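Home | Topics | Methods | Reference | Index
Search this site Enter a term Go

Equipment planning for robot manipulation

July
By Tamara Cozma

Equipment planning for robot manipulation is the process by which a laboratory, school or small manufacturer decides which arms, grippers, computers and software to buy, in what order, and from which budget. 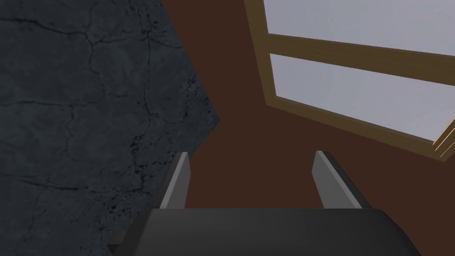

The process usually begins with a statement of tasks. Buyers list the objects to be handled, the heaviest load, the reach required and the number of hours per week the equipment is expected to run. Arms are then compared on payload and reach, and grippers on opening width, finger shape and the force they can apply. A gripper is often priced separately from the arm, and its mounting plate and cabling may be priced separately again.

Simulation before purchase

Many buyers now run their tasks in simulation before placing an order. A simulated arm can be fitted with different grippers at little cost, and surfaces, walls and lighting can be changed between runs. The results help a buyer reject equipment that cannot reach the work or whose fingers do not suit it. Contact, friction and cable drag are modeled less reliably, and a trial on real equipment is still advised before a contract is signed.

Simulation has its own costs. These include graphics hardware, software licenses where they apply, storage, and staff time to build and maintain the virtual rooms. Staff time is generally the largest of these and the one most often left out of a first budget.

The Cistville plan

The technical college at Cistville adopted a written plan for its manipulation laboratory under Corina Ciobanu. The plan divided spending into 2 stages. The first paid for workstations and a simulation library named Sima, and the second for physical arms. No arm could be ordered until its intended tasks had been run in Sima for 12 weeks. Virgil Tănase, who prepared the cost tables, set the service life of a gripper at 24 months and entered replacement fingers as a yearly expense.

A later review by Špela Spahić found that the college had logged 271 hours of setup work in the first stage - more than the plan had allowed. The second stage was reduced by one arm as a result. The review also recommended that spare parts be ordered together with the main equipment, as the supplier, Dranditz, charged separately for each delivery.

Recurring costs

Plans commonly set aside up to a fifth of the purchase price each year for service, calibration and parts. Floor space, guarding, electrical work and operator training are normally listed under separate headings - in some institutions they are paid from a building fund and do not appear in the equipment budget at all.

See also: Gripper selection; Leasing of industrial equipment; Zindside laboratory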